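About Brindivel

Home | About | Test Notes | Book a Bench | Contact

Brindivel is a small test shop for robot arms, grippers, cameras and controllers. Companies come to us before they buy, and sometimes after they have bought the wrong thing. We try the parts out on the same bench with the same tasks and write down what we find. We do not sell hardware and we take no commission from anyone who does.

The shop was started by Sekar Harahap and Irfan Chin, who had both worked on packing lines and were tired of picking grippers from a catalog. Nine people work here now. Our first paid job was a comparison of two finger sets for Flornotard, and they still send us work every October.

How we test

Most of our gripper work uses play food and kitchen toys on a white table. They are cheap, they come in awkward shapes, and a soft bottle tells you more about grip force than a steel block does. A fruit slice lying flat is hard for wide fingers. A plate is hard for almost everything.

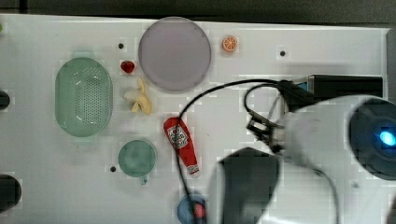
Each gripper gets 400 picks in a standard comparison. The order of the objects is drawn ahead of time and kept the same for every gripper in the set. A drop counts as a miss, and so does a pick that needs a hand from the operator. We log both, along with the arm speed and the fingertip material.

Cameras are tested on the same tasks. We compare a view from the wrist with a view from above or from the side, and then the two together. Wrist views are good close in, but a finger can hide the object at the moment you most want to see it, and fast moves blur. We report where each view lost the object.

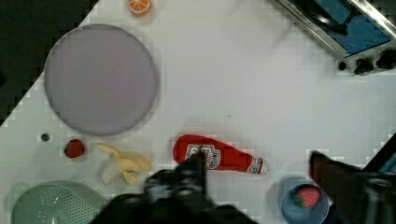
What we look at besides the score

Cable routing takes up more of our reports than customers expect. A cable that is fine at rest can drag over the work or catch on a joint once the arm reaches across the table. We run every arm through its full reach before the first pick and note where the slack goes.

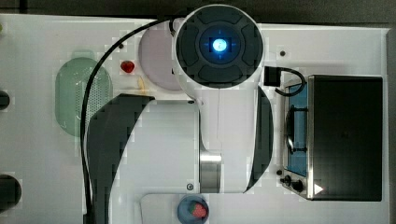

Controllers are judged on how they stop, how they restart and how long it takes a new operator to get a first good pick. Endang Rahman runs these trials. She keeps a written log for each unit, and customers get a copy of it with the report.

Our full set of public test notes stands at 923 entries. The failed runs are in there too. If a maker changes a part after our test, we add a note to the old entry and leave the score alone. 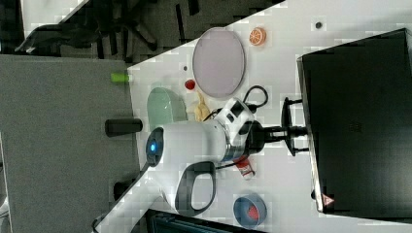

Paraschiva Oprea wrote to us after a 12-day comparison that the scores were useful, but that the list of missed picks was what settled the choice of fingers. She also asked for the raw logs to come with every report, and they now do.

Visiting and booking

Benches are booked by the week. Bring your own gripper and mounting plate, or ask Dewanti Ginting which ones we have on the shelf. You are welcome to watch the runs. Please send drawings of any custom bracket ahead of your visit.

Page last updated April 2022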